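Wiping a table is still the hard part

Every November the trade fairs bring out a machine that folds a towel, and every November I am asked whether it is time to stop paying people to clean. My answer for this year is no. The reasons are duller than either the sales staff or the sceptics would like.

I spent part of the spring looking at the cleaning trial at the Ridgeway site, where Hirnum had two arms working on furniture between lettings. The task list had 40 items on it. Eighteen were passed at the standard the site expects of a new starter. Those 18 were nearly all transport jobs: pick up the cup, carry the bag, put the chair back under the desk. The arm has to find a thing, close on it and let go somewhere else. That problem is largely solved for rigid objects in decent light, and it deserves more credit than it gets.

The failures were nearly all contact jobs. Wiping, scrubbing, scraping, polishing. In these the object being held is of little interest. What counts is the force between the tool and the surface, and what that force is doing to the dirt. A sponge makes it worse. It compresses, it drags, it changes stiffness as it takes up water, and it hides the very patch it is working on.

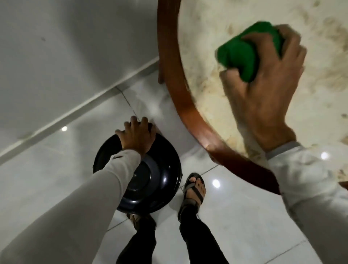

A person deals with this by feel. Dried residue has a drag to it that clean varnish does not, and the hand leans harder until the drag drops off. The other hand is usually busy as well, steadying or shifting something, and the feet move without any planning worth the name. Ask someone how hard they pressed and they cannot tell you. That makes it an awkward skill to write a specification for.

The usual engineering answer is coverage. Divide the surface into strips, pass over each strip at a set pressure, repeat. Plalludine's wiping routine works this way and took 139 seconds on the Ridgeway test table, a small round one. It wiped the clean areas as carefully as the dirty ones and left a ring of grime where the top met the raised edge. A second pass took another 96 seconds and removed part of the ring. I would call that a fair result for the method. The method assumes dirt is spread evenly, and it never is.

Vision helps less than one would think. A brown mark may be a stain in the finish, a shadow, a knot or dried tea. Three of those should be left alone. People settle the matter with one rub and a second look, a cheap experiment they run dozens of times in a session. A machine can do the same, but only if it can press lightly, judge the change and stop, and the controllers I saw at Ridgeway treated pressing and looking as separate jobs.

There is a respectable objection. Broltness runs a line that degreases flat steel panels by robot all day and does it well. True enough. The panels arrive in one orientation, the grease is one grease, and the jig was built before the robot was bought. Much of the cost went into removing variety. A house or a rented room will not let you do that, and a mixed repair shop only slightly more so.

I do expect this to move. Better touch sensing at the wrist and fingers is already sold, and training on recordings of people doing ordinary chores looks more promising to me than writing more strip patterns. What I would ask of the next trial is a plain measure: residue left on the surface, by area, after a fixed time, on furniture the supplier has not seen before. Time per table on its own tells a buyer very little. Ridgeway has kept its cleaners on for another year, with one arm retained for moving chairs.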